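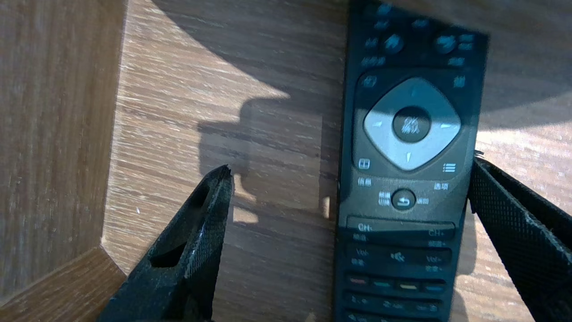
How a River Lock Lifts a Boat

A river does not drop evenly. Some stretches are flat and others fall quickly. A paddler going upstream cannot climb a dam or a steep drop, so many rivers have locks.

A lock is a chamber with a gate at each end. The gate at the top holds back the high water. The gate at the bottom opens to the low water. Only one gate is open at a time.

Going up works like this. The lower gate opens and the canoe paddles in. The lower gate closes. A valve near the top lets river water run into the chamber, and the canoe rises with it. When the water inside is level with the water upstream, the upper gate opens.

No pump is needed. Water runs downhill through the valve by itself.

The lock at Jedcombe is 200 feet long and takes 20 minutes to fill. The one at Lelside is shorter, at 40 feet, and fits only small boats.

Why are many lock gates V-shaped? The point of the V faces upstream. The high water pushes the two halves together, and the harder it pushes, the tighter they seal.

Rules for paddlers: wear a life jacket, stay seated, and keep clear of the gates. Hold the rope on the wall loosely. Do not tie it to the canoe, which has to move up or down with the water.

Text by Illia Panasiuk | Contact | © Skekex Paddling | Back to top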